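A Day at the Zistdale Book Fair
2024-11-09

We had been meaning to go to the Zistdale book fair ever since we missed it last September (a burst pipe, a long story), so this time we took the early bus from Firdale and were in the queue before the doors opened. The fair fills the old corn hall, which was put up in 1803 and still has a draught to match, so do bring a scarf! There were 60 stalls, and I'm afraid I stopped at very nearly every one of them.

Children's books and books from abroad were what I had come for, and I was thoroughly spoilt.
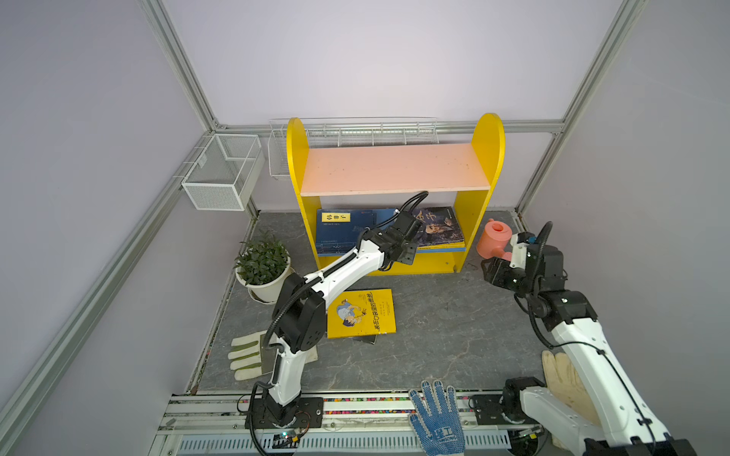 Two books with Chinese lettering on the yellow bookshelf.

I can't read a word of Chinese, but I do love a handsome cover, and I could have stayed looking at them all morning if my feet hadn't begun to complain. Off we went for tea, then, and a slice of the date cake from the Benkirane stall, which was so good that we went back for another to take home. After that came the second-hand tables upstairs, where I found a Trasard walking guide, 236 pages with all its fold-out maps, for less than the price of the cake. 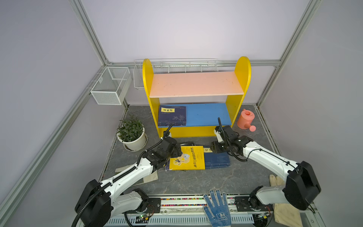 The maps have kept us busy every evening since, and we have already picked out a walk along the river for the spring. Upstairs does get crowded after lunch, so go there first if you can manage it, and take cash, as plenty of the smaller sellers don't have a card machine. The last bus back to Firdale leaves from outside the chemist's.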